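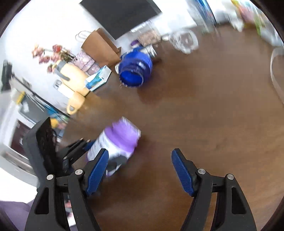
In defence of the table where everything lands

My friend Boglárka Pálfi has a rule that no flat surface in her flat may hold anything overnight. She told me this in my own dining room, looking at my table, and I have been arguing with her in my head ever since (mostly in the bath, where I win).

So let me make my case properly. I think every home needs one table that is allowed to be a mess. Mine has a bottle of supplements lying on its side, a paper shopping bag I've kept for its nice string handle, a pink glittery box I can't bring myself to part with, and a blue jar that I keep meaning to find a use for. The artificial flowers live there too, pink and red, and I love them! They ask nothing of me.

Boglárka says clutter makes her tired. Fair enough, but do you know what makes me tired? Opening the same cupboard over and over looking for something I tidied. When I lived with Yanling Xiao we had a wonderful system, all boxes and labels, and I once spent a whole evening hunting for a tin opener which had been filed under "metal". If the yellow bag is on the table, I know where the yellow bag is. I walk past it with my tea and think, oh yes, I need that tomorrow.

I did try the other way. Last February I cleared the lot into one big fabric box, put the lid on and felt marvellous until lunchtime. Then I wanted my vitamins. By bedtime the box was half empty again and the table looked like itself, only now I also had a large box to walk around.

There are limits, I'll grant her that. Food doesn't stay out, and post gets opened the day it comes, or else you find a bill for £98 under a pile of catalogues and have a very bad morning. And I do keep it to the one table. The kitchen worktop is clear, the stairs are clear, you could eat off my bedside cabinet if you were that sort of guest.

My mum had a sideboard that did the same job. Buttons, batteries, somebody's glasses, the good scissors. When we lost anything, that's where we were sent to look first, and I still think it's a decent way to run a house. Boglárka is coming for supper again soon and I'll shove it all up to one end so we can get the plates on.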